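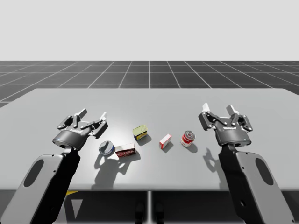 How long can one side of an LP be before the sound suffers?

Twenty minutes a side is a comfortable length for loud music with a lot of bass. Quieter music can go longer, but the level has to come down as the side gets longer, and the surface noise gets easier to hear.

Aug 26, 2021

I wrote that out first so I would stop looking it up. Side one of the Ollden record is too long and I have known it since February. The long piece, Gerum, takes up nearly the whole side, and then there is the short organ piece that was supposed to close it. Together they run past what the pressing plant wants to see. They will cut it anyway if I ask. They sent a polite email saying that it would be quieter than the other side and that I should expect some noise in the soft parts. The soft parts are most of the first half.

I spent the morning trying to find things to take out. I started with the introduction, which is just the string sound and the low pedal note, and listened to it on the small speakers and then on headphones. It could lose a repeat. I cut the repeat and played it again and the flute came in too early. I put the repeat back. Then I tried a fade on the ending and did not like that either, as the last chord has a note in the cello that only becomes clear after the cymbals have died down.

After lunch I moved the organ piece to side two, in front of the waltz. It sounded all right there. The key change from one to the other is a bit rude, but there can be a longer gap between them. So side one is now Gerum by itself. I am not completely sold on a side with only one track on it. It looks like I am making a statement, and I am only short on space. But every other plan means cutting something I like, and I have run out of patience for that.

The tempo is another matter. The slow section is marked 81 in the session and has been since the first demo. The drums were played to it and sit nicely, but the guitar was recorded at home without a click on most takes, and it pulls ahead whenever the chords get thick. I lined up the worst bars last week and left the rest. Played through from the top today, I could hear which bars I had fixed, and that bothered me more than the loose ones. I undid half of them. The guitar now leans forward going into the theme and settles once the flute takes over, which is how it was played.
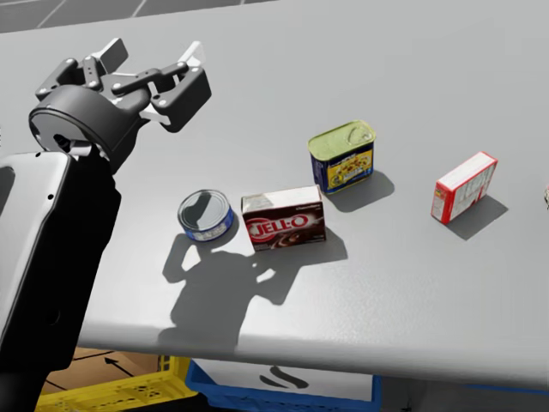 The mix of the middle section leans to the right. It took me a while to work out why, because the meters were fairly even. On the left there is one big thing, the bass clarinet, which is dark and takes up a lot of room. Everything small is somewhere else: glockenspiel, hand drum, the plucked guitar, the little reed organ and the second flute. It is laid out like the table in the picture, with the black arm coming in from the left and five small groceries spread over the middle and right. So the left is full enough, but all the detail is on the other side, and that is where the ear goes. I moved the glockenspiel over to the left, above the bass clarinet. It is high enough to stay out of its way. The hand drum came in a little closer to the center. I left the rest alone and wrote down the old settings in case I change my mind tomorrow.

Reverb next. I had been using the same long hall on everything and it had turned to fog. The strings are fine with it. The plucked guitar is better nearly dry with a short room on it, so I made a second, smaller reverb for that and the hand drum. The choir part I muted altogether for an hour to see if I would miss it. I missed it in one place, the bars before the theme comes back. It stays there and has gone from the other places. It was a keyboard choir anyway, and it sounded more like one the longer it played.

I still do not know what to call this music when people ask. The form I had to fill in for the distributor has a list of styles, and you can pick 2. I picked rock and classical, then took out rock, then put it back. There are drums on most of it. There is no riff anywhere on the record that I would call a rock riff, and the singing is limited to some vowels near the end. The waltz has a jazz chord or two. I expect the shops will put it wherever there is room.

Called the plant about numbers. They do a short run of 100, and after that the price per record drops quickly, so that at 1000 it costs much less for each one. I do not need 1000 records. I would be walking around boxes of them for the rest of my life. The short run is expensive, but I can pay for it without asking anyone. I said I would confirm when I had the test masters. The woman on the phone asked if I wanted colored vinyl and I said black.

Montes came back about the sleeve. They can do the heavier card but not the inside print for the money I gave them. I think the inside can be plain. The notes can go on a single sheet, printed on one side, with the instruments listed and where it was recorded, which was mostly the back room and for the strings two afternoons in the hall at Indcombe. That hall has a nice sound and a bad heater. We had to switch the heater off for every take and the tuning drifted down through both afternoons. I keep meaning to check whether the last string take is flat enough to matter against the organ. I listened again tonight and I think it is slightly flat. Not enough to do it again.
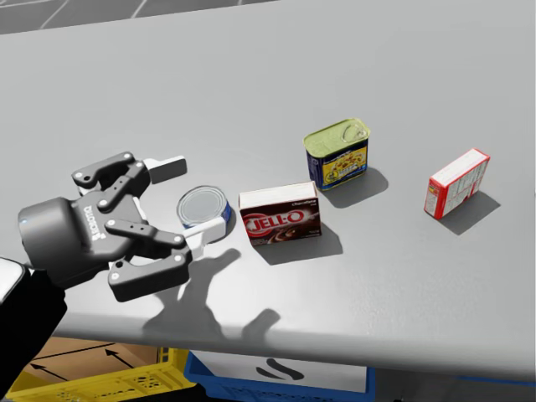

The short round can and the open gripper.

Later. Went for a walk and played the whole of side one on the cheap earphones, the ones with no bass to speak of. It holds together better than I expected. The opening is slow, but it does not feel stuck now that the fog has gone. The theme is clear when it arrives. The bass clarinet nearly disappears on those earphones, and I may bring up the upper part of it a little so there is something to hear. The glockenspiel was too loud. On the left, by itself, it sticks out much more than it did on the right. I will take it down tomorrow and leave the position.

There is one click in the quiet bars after the drum entry. I heard it on the walk and again at home. I looked for it in the guitar first, and it was in the organ, a key coming up. There are more of them if you listen for them, all through that section. I cleaned up the one and left the others. On vinyl they will pass for dust.

Side two I have not touched except to put the organ piece in. The waltz still has the temporary ending on it, the one where everything stops together. I always meant to write something longer, with the second flute carrying on over the pedal note from Gerum, so that the two sides would finish in the same place. I played through an idea for it at the piano before dinner. The first bars are good and then it wanders off into the same chords I always use. I wrote down the first bars only.

To do tomorrow: glockenspiel down, bass clarinet up a little, measure the gap before the waltz, send Montes the text for the spine. The spine should just say Ollden and Gerum, in that order, capitals for both. Also find out whether the plant needs the side lengths with the gaps included.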